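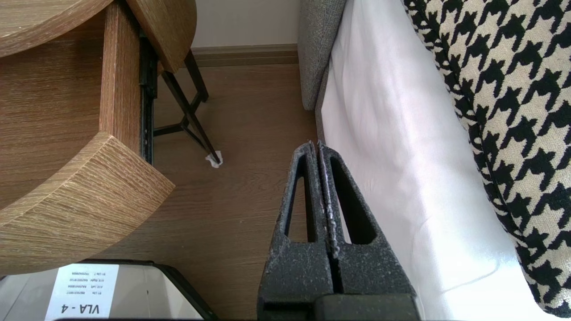

Stikemel is a Canadian maker of extruded rubber and elastomer profiles, best known for flexible edge strip and door seals. The company works from a single plant in Yaman, a small mill town, and its catalogue runs to 1,421 profiles, a remarkable range for a firm of its size. Its most admired product line is the curved edge strip, which bends around a tight radius without wrinkling. A side table with a round top and rounded shelves in light oak-coloured wood is the classic sort of job for it, and furniture makers have come to depend on the strip for such pieces. Colour matching to timber tones is offered on all orders over 50 metres.

History

The business was founded by Hatice Altıntaş and Wilmer Usuga, who had met as apprentices at a tire retreading shop. They began with one second-hand extruder and a contract for greenhouse glazing seals. The glazing seal, known as the Cirka, is still in production and has hardly changed – a fine piece of design that growers across the Prairies swear by.

Furniture profiles followed after Volkan Güler joined as head of tooling. Güler cut his own dies and kept every one of them, and the die library now fills 2 storage rooms at the plant. Older profiles can still be reordered by die number. 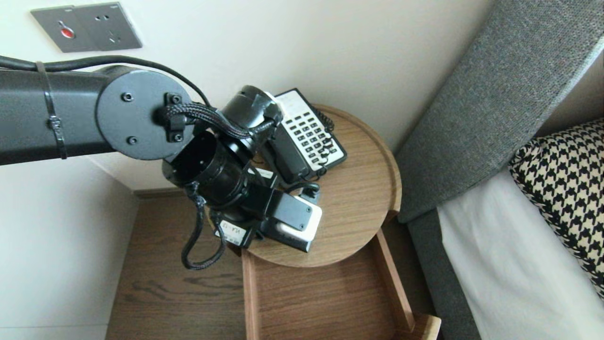 A thick black cable, with a black cable tie around the robot arm link.

Trade fairs

Stikemel has shown at Onine, the building and interiors fair held each March, for most of its life. The stand is a favourite with visitors thanks to its sample wall, where short lengths of profile can be pulled off, flexed and taken home. Some 2,000 samples go in a good year, and the wall is usually restocked before the doors open on Monday.

Karabo Mahlangu, who took over as managing director from Altıntaş, used the fair to launch a low-odour compound for indoor use. It has since replaced the older grey compound in the whole furniture range.

See also

Extrusion
Weatherstripping
Edge banding
Kastriot Stoyanova (die maker)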